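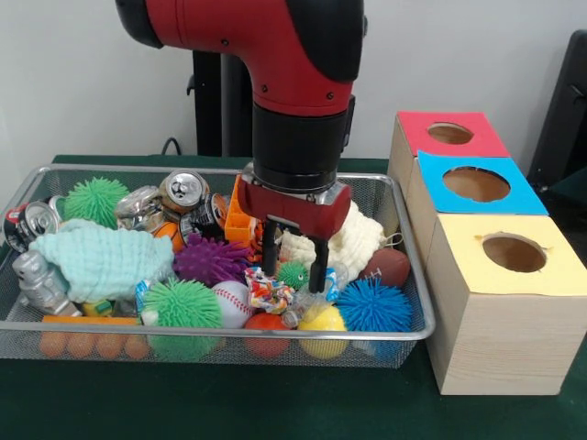 Every index I have ever been ashamed of had a "miscellaneous" in it somewhere. Sometimes it was wearing a hat and calling itself "general" or "other matters," but it was the same animal. You start with one orphan topic, you tell yourself you'll find it a home before the proofs go back, and by page 300 the thing is that wire basket, toys and household objects crammed in together, a green spiky ball next to a crumpled candy wrapper, and any reader who wants the ball has to know it's in there before they can look for it. So I have sympathy for Paora's problem, and also some opinions, which I'm sorry to say have reached email length.

Paora Lockyer wrote:

> Hello all. I'm doing the index for a town history of Jarnska, for Ruddock, who have given me 5 pages, double column, and will not budge. The author has been at this book most of his adult life and it shows. There are chapters on the ferry to Flesum, fine, and on the fish trade, fine. Then there is a chapter called "Odds and Ends" which has a hailstorm, a lawsuit over a goose, three bakers, a visiting elephant and the invention of a kind of boot scraper. I have 40 or so entries in draft that lead nowhere and relate to nothing.
>
> Would it be a crime to put them under "Jarnska, miscellaneous"? I could save half a column. The author likes the idea, which worries me.
>
> Also, does anyone know how to stop Clellosis from sorting "St." as if it were spelled with just an S and a T?
>
> Paora

It would be a crime, Paora, though a common one, and I don't believe anyone has done time for it.

My objection is that nobody's memory files things that way. The reader who half remembers a goose will look under G. Failing that, L for lawsuits, and if she's a certain kind of reader, P for poultry. She will never in her life sit down and think, I wonder what was miscellaneous in Jarnska. A plain "goose, lawsuit over" costs you one line and will be used, possibly by a descendant of the goose's owner, who will then write to the author to tell him he has it wrong.

As for where the space comes from, I'd go after the ferry. I haven't seen your draft, but I have done transport histories, and I would bet you have every sailing captain under the ferry as a subheading and again under his own surname. Give the captains their surnames and put one "see also" line under Flesum. On the last town history I did (a place a good deal duller than yours, without so much as a visiting pony) that cleared most of a column, and the only complaint came from me, at having typed it all in the first place.

The bakers can go together under "bakers." If all three are named, they get their names too. Three bakers with no common heading look like an accident.

The boot scraper I'd index twice, under "boot" and under "inventions," even if it is the only invention. Especially then. A town that has invented one thing will want it found.

On authors who like the idea: mine always do. I once had an author ask for a heading called "interesting facts," with locators running to something over 2000 words' worth of footnotes. I asked him which parts of the book were going to be left out of it. We did not work together again, and the book came out with an index by his brother-in-law that has two entries for Z, both of them zoning.

Clellosis: open the sort rules for the project (the ones under the file itself, as the general preferences look identical and do nothing), and add "St." as "Saint" in the substitutions. Then re-sort by hand, as it won't do so on its own. If you have any streets abbreviated the same way, they will now be canonized, so check for a Saint Harbor. I found mine after the book was printed.

Does anyone have a view on the hailstorm? I'd put it under "weather" with a cross-reference from "storms," but I know there are people on this list who feel strongly about weather and I'd sooner hear from them now than in December, when they get bored.

Bevan Tamihana
(indexes, proofs, and the occasional bibliography if you ask nicely)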